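Ristent Watch Servicing – Frequently Asked Questions

Last updated Mar 1, 2018

These are the questions we get most often by email and over the counter at the Tolarora workshop. If yours isn't covered, use the contact form and include the model name and, if you can find it, the reference number on the case back or between the lugs.

What kinds of watch do you work on?

Mechanical watches, hand-wound and automatic, and most quartz watches with a metal movement. We do chronographs, but they are quoted separately and take longer. We don't take in smartwatches, pocket watches made before 1900, or anything with a repeater.

How often should a mechanical watch be serviced?

Every five to seven years is sensible for a watch worn most days. One that spends most of its life in a drawer can go longer, though the oils still age. If it is keeping good time and the power reserve hasn't dropped, there is usually no rush. If it has started to gain or lose more than it used to, or stops overnight when it never did before, send it in.

What does a full service include?

The movement comes out of the case and is taken apart, cleaned, inspected, oiled and put back together. Worn parts are replaced. We regulate it in several positions, fit new gaskets, clean the case and bracelet, and run the watch for several days before it goes back. Polishing is not included unless you ask for it.

How much does it cost?

A standard service on a three-hand automatic is £271, including gaskets and return postage within the UK. Hand-wound watches without a date are slightly less. Chronographs start higher and depend on the movement. A battery and reseal on a quartz watch is £26. Every job is quoted in writing and we don't start until you have said yes.

What if I turn the quote down?

We post the watch back to you. There is a charge of £9 to cover insured postage and nothing else.

How long will it take?

Allow roughly 60 days for a full service from the date you accept the quote. Battery changes are normally done within the week. Parts for older Zandolo chronographs are the usual cause of delay – we tell you at the quote stage if we expect to wait for one.

How should I pack my watch for posting?

Take it off any watch cushion or stand and wrap it in soft cloth or bubble wrap so the crown isn't pressing on anything. Put it in a small rigid box, then put that inside a larger one with padding on all sides. Don't send the original presentation box or papers, as we have nowhere to store them. Write your name and order number on a slip of paper and put it in the inner box. Please don't write the word "watch" anywhere on the outside.

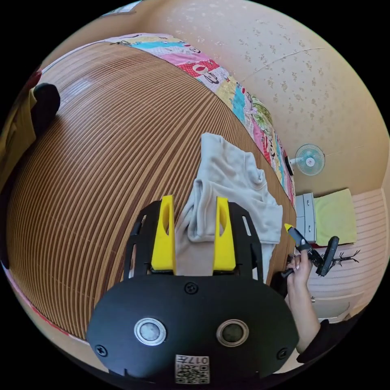
One customer wrote in to ask whether a bracelet should come off before posting, as hers had scratched the case back on an earlier trip to another repairer. It doesn't have to come off, but a folded piece of cloth between the clasp and the case back will stop them rubbing together. If you aren't used to spring bars, leave the bracelet on. We see more lug scratches from slipped tools than from the post.

Is my watch insured while you have it?

Yes, from the moment we sign for it until it is delivered back to you, up to the value you give on the order form. The journey to us is your responsibility, so choose a postal service that covers the full amount.

Will my watch still be water resistant afterwards?

If it was built to be, yes. We fit new gaskets and pressure test to the depth marked on the case. If it fails the test because of a corroded case or a worn crown tube, we will let you know and quote for the repair. Vintage watches are a different matter. We treat anything more than thirty years old as not water resistant, whatever the dial says, and you should too.

Should I have the case polished?

That is up to you. Polishing removes metal, and a case with sharp edges can only take it a few times before the shape starts to go. For an everyday watch with light marks a gentle refinish is fine. For anything collectable we would leave it alone – buyers tend to prefer honest wear to soft lugs. We won't refinish or reprint a dial.

Do you return the old parts?

Yes, if you tick the box on the order form. They come back in a small labelled bag. The exception is where a part has been supplied by the maker on an exchange basis, in which case the old one has to go back to them.

Can I adjust the bracelet myself?

Screwed links are manageable with a screwdriver that fits properly. Pins and collars are harder, and the collars are easy to lose.
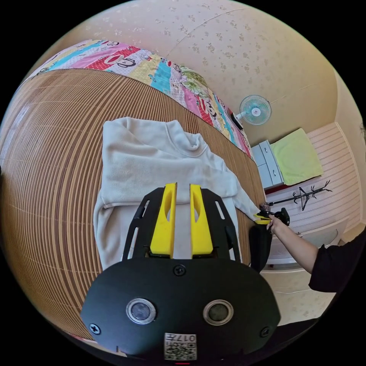 If you only need a small change, look at the clasp first. Many have a row of tiny holes along the side, and moving the spring bar along by one position takes the bracelet in or out by a few millimetres. Wrists swell in warm weather, so set it on an ordinary day and leave enough room to slip a little finger under the clasp. We size bracelets free of charge with any service, as long as you give us a wrist measurement.

My watch has suddenly started running very fast. Is it broken?

Probably not. A watch that gains several minutes a day has most likely been magnetised by a speaker, a tablet cover or a bag clasp. It takes a moment to put right and we don't charge for it if you bring it in person.

Can I change the date at any time?

Avoid using the quick-set between nine in the evening and three in the morning. The date gears are engaged during those hours and the teeth can be damaged. Move the hands down to six o'clock first, set the date, then set the time. This catches a lot of people at the end of February.

Do you sell straps?

We keep Shim leather and rubber straps in 18, 20 and 22 mm. Fitting is free at the counter. We can fit one during a service if you add it to the order form.

What guarantee do you give?

Two years on the movement after a full service and one year on a battery. It doesn't cover knocks, water getting in through an open crown, or work done by someone else in the meantime.

Can I drop my watch off in person?

Yes, at the Tolarora workshop, Tuesday to Saturday, ten until four. You don't need an appointment for batteries and straps. For a chronograph or a vintage piece, please email first so that a watchmaker is free to look at it with you.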